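Household robot

A household robot is a machine meant to do chores in a home, such as picking up, putting away, washing clothes or wiping down surfaces. Single-purpose machines, chiefly floor vacuums, have been sold for years. General-purpose ones have been promised for longer, and as of 01/07/2023 no maker had shown one that could be left alone in an ordinary house for a day.

Tidying

Tidying is the chore most often chosen for trials. A typical job involves a light object, a basket and a low piece of furniture, all within a short reach.

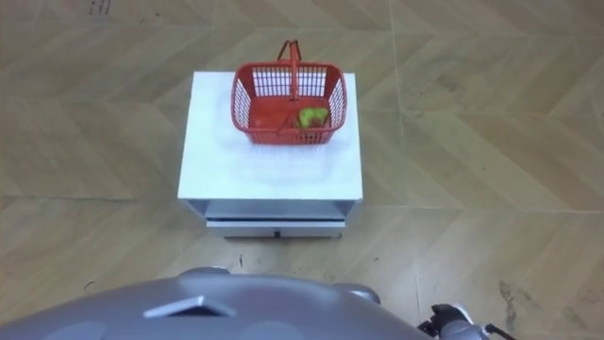

Such tasks look simple and are poor evidence of general skill. Reviewer Marcela Šťastný has argued that a basket with a handle is close to the easiest thing a machine could be asked to carry, and that results should be reported separately for soft, wet and breakable goods. Few are. The Merkura trials listed 100 attempts at moving small items between floor and furniture, of which 26 needed a person to step in. The maker called this a success -- a parent with a full sink might not.

Human-shaped designs

Supporters of the humanoid form say that homes are built for human bodies, so a machine with arms and legs should need no changes to the house. Critics reply that legs add cost and ways to fall, and that much housework happens near the floor.

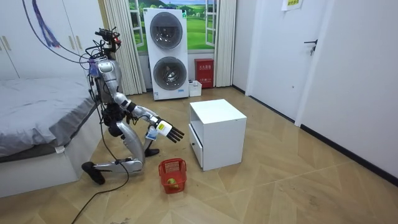 Speed is a further complaint. Danang Wuisan timed one Pekivix machine at 12 minutes for a job he did himself in under one. Kiltier, a rival firm, publishes no times at all.

See also

Domestic appliance
Remote operation
Service robot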